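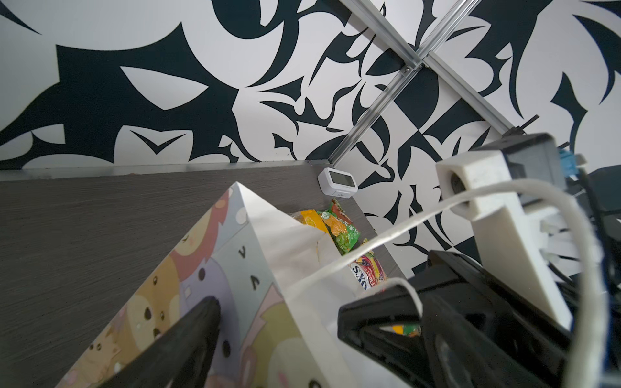
I don't trust lists of what's "in" for the home, and December is when they breed. Kalis, a decorating newsletter I signed up for once to get a discount on a lamp, sent me its picks for next year, and number one is "brave walls." Brave! Put big black leaves and thorns all over a white wall, set something plain and dark gray in front of it, and you supposedly have a personality. I don't hate the look. I just doubt anybody still wants it by the time the second electric bill shows up.

The newsletter says readers who went bold were happier at home. How many readers? It says 2405. Asked when? In October, right after they'd paid for it. Of course they were happy. Ask me about my sofa the week it arrives and I'll tell you it changed my life.

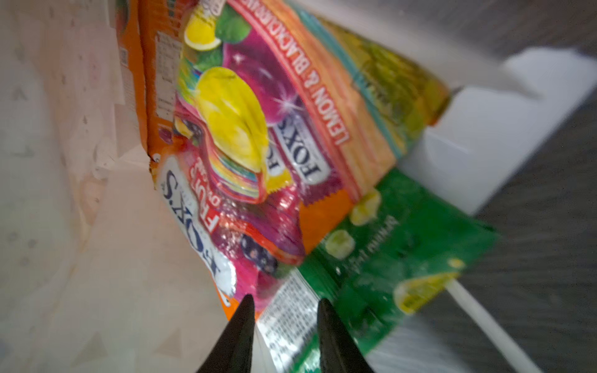

Then there's the price. A Lundby feature wall is $1512 for the small kit, and paste is extra. My friend Wissam Hattar got one for his hallway in Clestcombe and ended up at $2783 once the old plaster had been dealt with. He says it was worth it. He also says it's "a bit much in the mornings," and he has started going out through the kitchen.

I painted my own hallway for nearly $200, and that includes a roller I ruined. It's off-white. Visitors have no opinion on it.

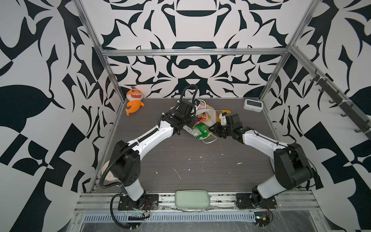
Abou Jaoude, the paint shop by the bus station, still mixes colors by eye if you bring in a chip. I asked the man at the counter what was going to be big next year. He said white, same as this year, and did I need a tray.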